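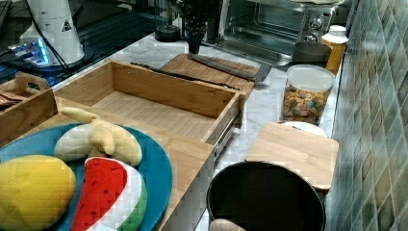
Unit 4 is on collecting demonstrations, and it covers the part of the work that takes the most hours and gets the fewest pages in the textbook. A learning system for manipulation copies what it is given. If the examples are narrow, the policy will be narrow too, and no amount of tuning later will widen it. So before anyone touches the controls, look at the counter and decide what the task is. With a plate of plush fruit, a pot and an open, empty drawer box all close together, "put the fruit away" can mean two different things, and two operators will record two different tasks under one name. Write the instruction so that it names the object and the place it ends up: "put the banana in the pot," "put the watermelon slice in the drawer."

Terms used in this unit

Episode: one recording, from the start pose to the end pose, with one instruction.
Layout: where the objects are at the start of an episode.
Batch: a group of episodes recorded with the same instruction by the same operator.
Operator: the person driving the arm.

1. Before recording

Check the instruction against the task sheet and read it aloud. Move the arm to the start pose. Change the layout between episodes, but only in the ways the sheet allows. For the fruit tasks, you may turn the plate, swap the fruit around on it and shift the pot. You may not move the toaster oven.

Leave the things that have nothing to do with the task on the counter. Jocelyn Doucette's group cleared everything away in their first batch, and their policy worked well on a bare counter and badly on any other. The cutting board, the spatula and the cereal canister are clutter for the fruit tasks, and clutter is part of the data.

2. During an episode

Drive at a steady pace. Long pauses are a problem: the system sees the same picture many times over with no motion and learns to stop there. If you need to think, think before you press record.

Approach from above when you can. Open the gripper before you get to the object, close it, wait until the grip has settled, then lift. Soft objects forgive a bad grip, so you may get away with pinching a plush toy by one corner. Don't make a habit of it. The utensil tasks in Unit 5 use the same motions on thin, hard objects.
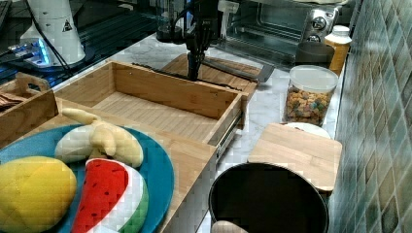

If you miss a grasp, you have a choice. A small miss that you correct in one smooth motion can stay in, and we want some of these, as they show the policy how to recover. A miss that knocks the object out of reach ends the episode. Mark it as failed and reset. Do not reach in with your hand while recording.

3. After an episode

Label it right away: success, recovered or failed. Don't leave labels for the end of the session — by then you won't remember which was which. Keep failed episodes. They are left out of training in this course, but Hajnalka Illés uses them in the August lab on failure detection.

4. How many

Each student records 16 episodes per instruction. The class set comes to 700 episodes before review. Last year 69 were thrown out, most of them for a wrong instruction and very few for poor driving.

More episodes of the same layout help less than you would expect. If time is short, record fewer repeats and more layouts. Nokuthula Joubert's notes on the Prolldale set go through this in detail, with plots, and are in the course folder.

5. Review

Trade batches with another student. Watch each episode at double speed and check three things: the instruction matches what happens, the label is right, and no hand enters the view. Write your comments in the batch log. The operator fixes the labels, and the reviewer signs off.

To hand in

Your task sheet, your batch log, and one page on the layouts you chose and what you left out. Questions about the controls go to Jomar Agbayani. Questions about grading go to me.

Noémi Juhász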